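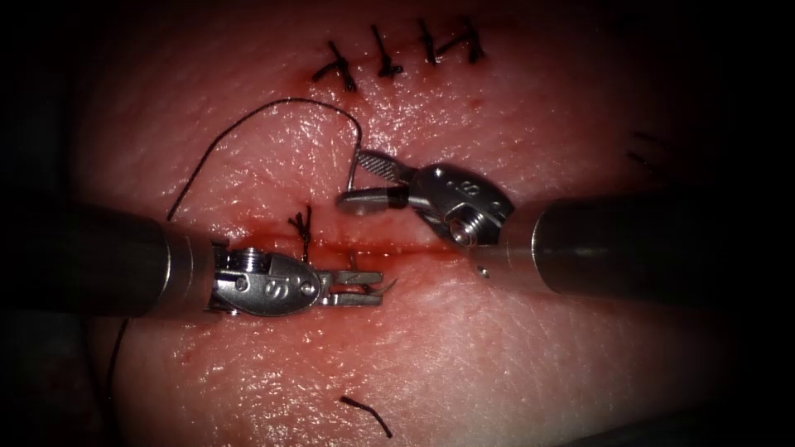
缝合练习垫图页：切口、黑线，以及我不太相信的几件事

黑色缝线从左侧绕了一个大弯，落到右侧钳口之间。垫子发白、反光，中间一道横向切口，边缘发红、略肿，带一点血色。

更新：2024年10月17日，星期四

这一页归在“练习耗材”栏目下，内容只谈垫子、切口和线。写这类东西的人大多很热情，我的热情有限。练习垫这几年越做越像样，价格也越来越像样，至于练的人是不是跟着越来越像样，我还没有看到让我服气的证据。下面的文字按主题分开，每段都不长，想看哪段看哪段。

关于表面

湿亮的表面在强光下满是细碎的高光，纹路一格一格地交叉着，很上镜。我承认第一眼会被它说服。第二眼就要问：这些纹路对下针有什么影响？宣传单上一般写“纹理逼真”，很少写针进去时的阻力，也很少写针拔出来之后针眼会不会自己张开。眼睛看着像，手上像不像，是两回事。

Erora的垫子在商品页上标“高仿真”三个字，字号比尺寸还大。我手头那块用久了，表面发涩，缝线从上面拖过去会带起细屑。商品页没有提到这一点，倒是提到了包装可以送礼。

关于红色的边

切口边缘发红，看上去有几分紧张感。我对练习材料里的血色一向保留意见。颜色能提醒人轻一点，也能把注意力从该看的地方引走：两侧边缘有没有对齐，深浅是否一致，缘有没有往里卷。初学的人盯着红色看半天，针距照样一宽一窄。

有人主张练习时就该见点血色，免得将来慌。这话听着有道理，我没见过谁认真比较过。Perić的课程介绍里把这一条写成定论，后面没有附任何出处，我去信问过，回信寄来的是下一期的报名表。

关于切口的方向

横着的直切口，最老实的练法。两边长度一样，没有弧度，没有拐角，也没有谁会把它缝歪到看不懂的地步。问题是大多数垫子上的练习就停在这里。直切口缝得漂亮，换成一道斜的、边缘高低不平的，手就乱了。

商家喜欢直切口，因为拍照整齐。我建议买之前看看背面或者侧边有没有可以自己下刀的空处。预制切口用过几轮以后，两侧布满针眼，再缝进去等于沿着旧路走，成绩好得不真实。

关于那根黑线

黑线在浅色底上看得清楚，这是选它的正经理由，我没有意见。有意见的是线的长度。长线绕出一个大圈，照片里好看，手底下容易打绞，容易蹭到别处，拉过组织的时候还多磨一段。短线又不够打完后面几个结。到底留多长，教材各说各的，多数写“适量”。写“适量”的人大概从来没有在收尾时发现线差半截。

Dranura出的练习线是一盒50根，每根独立包装，拆包装的时间比打结还长。线本身还可以，不太起毛。盒子上写“专业推荐”，谁推荐的没写。我用完一盒以后换成了散装，暂时没觉得损失了什么。

关于线圈和下一步

线绕成圈，往往让人以为马上要打结了。只凭一个瞬间，我不下这个判断。也可能在理线，也可能在换手的位置，也可能刚刚绕错，准备退回去。网上看缝合照片的人很爱替别人补完后面的动作，评论区里一半是“这个结漂亮”，而结还没有出现。

打结这件事，我只信拉紧以后的样子。边缘刚好贴上，不发皱，不勒出沟，线尾留得出剪刀的余地，就算过得去。过程多么流畅，都可以以后再夸。

关于夹线

钳口夹着线走，干净利落，代价是线会被夹伤。反复夹同一个位置，线表面起毛，后面拉紧时就从那里断。很多练习指南把夹线写得很轻巧：夹住，绕过，穿出。夹哪一段、用多大劲，一字不提。我的习惯是尽量夹线尾，要留在组织里的那一段少碰。习惯归习惯，我也没有数据，只有断过的线。

夹针又是另一门学问，这一页不展开。

关于价钱

Pleta网店上同一类垫子，我看到的标价是487元一块，附赠一个收纳盒。商品页写着“可反复使用”，往下翻到最底部，小字说明建议在30次以内更换。30次听起来不少，对一个认真练的人来说，没几个晚上就到头了。

我不反对花钱。我反对的是把贵等同于有效。头一阵子练手上的基本动作，用便宜的材料完全可以，缝坏了不心疼，反而敢多缝。等到针距和边距稳定下来，再去用那种湿亮的、带红边的，差别才摸得出来。上来就用最好的，差别全浪费在适应上了。

关于“练够了”

6月的时候，我在一份培训介绍上读到一句话：完成18课时即可熟练掌握。18课时里有多少是在缝，多少是在看幻灯片，介绍里没有拆开。我也不知道“熟练”两个字由谁来量，拿什么量。

我自己的办法很土。隔几天不碰，再缝一道，把新的和旧的并排放着看。多数时候新的那道没有想象中好。缝完当天总觉得进步很大，这种感觉不值多少钱。

挑垫子时我会问卖家的几句

针眼会不会留下，留多久。
边缘能不能外翻，还是一拉就塌。
表面湿润的款式，干了以后怎么处理，能不能恢复。
切口能不能自己开，开多深会见底。
有没有气味，密封存放以后会不会发黏。
破了能不能只换上面一层。

前两句多数客服答不上来，会转而发一段视频。视频里缝得很快，镜头从来不在拉紧以后停留。

存放

收起来之前把断线头挑干净，残线埋在切口里，下次下针会勾到。带红色的那一类别和浅色的叠着放，我有一块就染上了，客服说属于正常现象。针单独收，别顺手插在垫子边上，这个毛病我改了很久。

补充说明

本页提到的几样东西都是自己买的，没有人付钱请我说好话，看语气应该也看得出来。价格以各家当天的标价为准。如果有谁做过像样的对比，比如同一批人分别用便宜垫子和贵垫子，过一段时间再比缝合质量，请把做法和结果一起发来，我愿意改写上面任何一段。只发一句“我觉得贵的好用”就不必了，那种来信我已经收了不少。

栏目：练习耗材
同栏目其他页：持针器的弹簧为什么越用越松；打结板值不值得买；废线头的收集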